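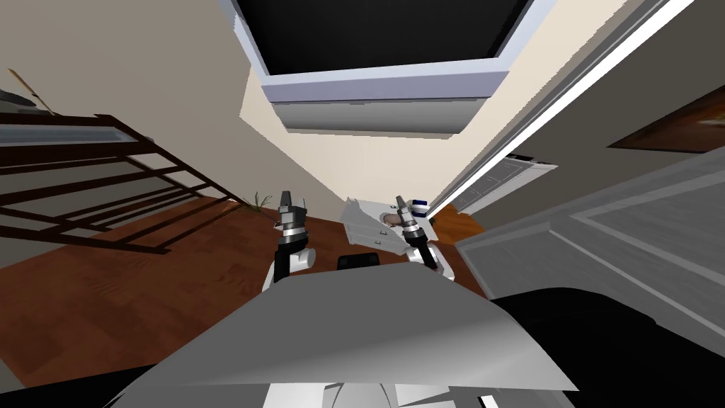 The Woman Who Knows Where the Millrace Ran

Search this site Go Advanced search

Elvira Cusi had the coffee poured before I got my coat off, and the maps were already spread across her kitchen table with a sugar bowl holding down one corner. She has been studying the old Dilodmont woolen mill for 22 years, and she talks about it the way some folks talk about a difficult uncle they were very fond of.

"People drive out and look for a big brick building," she told me. "Well, there never was one. It was a frame mill on a stone footing, and the frame burned, and the stone went into everybody's barns. What you want to look for is the ditch."

The ditch is the millrace, and it is what I had come to hear about. It leaves the creek above the Voltham road, follows the hillside for a good long stretch, and comes out behind what used to be the Abou Zeid store. Most of it is only a dip in the ground now, full of leaves and multiflora rose. Elvira has walked every foot of it, some of it on her hands and knees, and she has the scratched-up boots to show for it.

She didn't set out to do any of this. She had gone to the county courthouse over a fence line, and the clerk handed her the wrong deed book. "I opened it up and there was a lawsuit over water," she said. "Two neighbors, and one said the other had raised his dam and drowned his meadow. I read the whole thing standing up. I never did find out about my fence."

That suit gave her the height of the dam, which no earlier account of the mill had recorded: seven feet, measured by a man sent out from the court with a pole. From there she worked out how much fall there would have been at the wheel, and she got help with the arithmetic from Tekle Dinsa, a retired surveyor who lives over toward Lider and who came along for part of our afternoon.

"She had it nearly right before I ever saw it," Tekle said. He is a quiet man and I had to lean in to catch him. "What she didn't have was the bend. On the old plat the race runs straight, and on the ground it can't. There's a ledge in the way."

They spent the better part of two winters on that bend, always in the cold months, when the brush is down and a person can see the shape of the land. It was Tekle who noticed a line of set stones under the roots of a beech, and Elvira who remembered that a mill hand's letter mentions "the wall at the turn." She read me the letter out loud, all of it, including a long part about a sick cow, and I was glad she did.

I asked what the mill made. Blankets mostly, she said, and a heavy gray cloth for work coats. Farmers brought in their own fleece and often took their pay in yardage. The carding was done upstairs and the spinning below, and the fulling stocks stood in a lean-to by the wheel, where the pounding could be heard clear up at the church. One minister complained of it in his diary.

Before I left, we walked out to the turn, in that nice low October light. Elvira stood in the bottom of the race with the bank up past her shoulder and told me how they let the water out each spring to shovel the mud. She'd like to see a small marker by the road someday, with the bend drawn correctly. In the meantime she is typing up the account books, and she has reached the letter M.

Comments

Berhanu Tesfamariam: We used to sled down into that ditch as kids and had no idea what it was. Thank you for this.

Evangelia Makris: Does Elvira know about the pair of millstones by the old Voltham schoolhouse? My mother always said they came from Dilodmont, but I suppose a woolen mill wouldn't have needed them.

Dagim Yilma: Evangelia, I believe those came from the grist mill farther down. Would love to read the rest of that letter, cow and all.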